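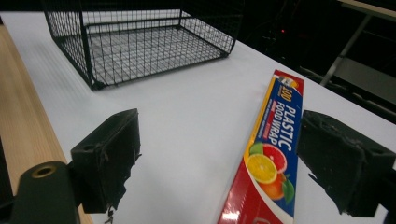

Black wire mesh basket and a box of food wrap on a white tabletop.

Drolura Wilto 20 Episode Delivery Recorder

Product code: DR-W20-743
Status: in stock, shipped from Cosstead

The Wilto 20 is a rack-mounted recorder and playout unit for finished television programmes. It takes a completed episode from the edit suite, checks it against the delivery specification of the commissioning channel or streaming service, and writes a locked master with its audio stems and subtitle files. It is sold to post-production houses, small distributors and channels that receive series one episode at a time.

Checks run while the file is being copied. Faults are logged by timecode: black frames, frozen frames, audio peaks, loudness outside the set limits, missing captions and wrong aspect flags. The log can be exported as a PDF or a plain text file. A faulty episode is held in quarantine until an operator releases or rejects it.

Series mode keeps opening titles, recaps and end credits as separate items. If a credit changes after delivery, the replacement section is inserted and only that section is checked again. Language versions share one picture master.

Specification

Height: 2U
Video inputs: four SDI, two network
Audio: 16 channels per input
Internal storage: 20 TB, mirrored
Catalogue limit: 2,000 episodes
Delivery templates supplied: 227
Power supplies: two, replaceable while running
Control: web browser or front panel
Operating temperature: 5 to 35 °C

In the box

Recorder, rack rails, two mains leads, front panel key, printed quick start sheet. SDI cables are not included.

Options

Troncoso subtitle module. Adds line length, reading speed and overlap checks for 20 languages. Licensed per unit, with no annual fee.

Second network card. Fitted at Cosstead before dispatch or supplied as a kit.

Firmware

The current release adds variable episode lengths within one series and corrects a fault in which the recap marker moved by one frame at 23.976 fps. Units on release 4 or earlier must be updated in two steps. Back up custom templates first.

Warranty and support

Three years, return to base. Telephone support is closed on Sunday. For template requests contact Oriana Quiroga, and for repairs and spare parts Joaquín Ojeda, quoting the serial number on the rear panel.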